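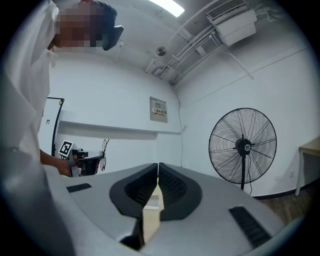
Little beige block, standing up nice and straight.

Hi all, and welcome to the blocks page! We had our building morning at Drudascombe on May 7, 2022, in the plain white room, and I've been meaning to put this up ever since. The blocks came out of a tub of 200 that Reinaldo Batista picked up at the Walum market back in March (he paid 2 dollars, the lucky so-and-so), and I've got a real soft spot for the pale ones. They go with everything.

My favourite is the upright one at the top of the page. I do like a block stood on its end -- it's so much harder than laying them flat, and you need a bit of patience to get a whole row going. The white walls are good for this sort of thing too, no busy colours behind you while you're trying to line things up.

If you'd like to come along next time, bring a cushion and your own mug. Tea's in the Ferrand room from ten, and there's parking out the back.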